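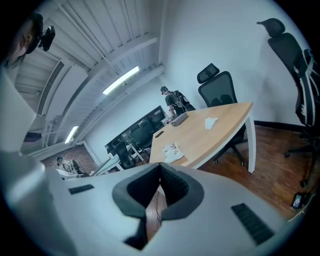 Workshop tips, now that half the sorting at Stuvonport runs on the Hetum line and the rest of us do the hand work, training and tidying. Jobs changed, benches didnt. Less lifting, more standing around one table with a gripper in your hand. So, table first. Wipe it down before each run, toss crumpled tissues and bags, they creep in by midmorning. Phones off the floor! A lit screen down by the chairs gets stepped on or rolled over. Chairs pushed well back if you're working on your feet.

**Hands and back**

- Swap every 30 minutes. Squeezing all day is worse than the old lifting, ask anyone on lates.
- Back rig: straps snug, then bend at the knees. Bending from the waist gets you by Thursday.
- Cap under the head strap if it pinches.

**Pads**

Damp cloth, no solvent. Dry them fully. Spares are in the Dodudum drawer, bag of 40, please write it down when you take the last few.

**Cables**

Velcro, not tape. Tape leaves gunk and then the jaws pick up the gunk.

**When the line stops**

Don't reach in. Red button, wait for the light, then clear it. Code 954 is nearly always a box in sideways. Code 2854, call Fahmy, their number is on the cabinet door.

New shift sheet goes up Monday. If your old job got moved to the line and you havent had your training slot yet, put your initials on the bottom of it.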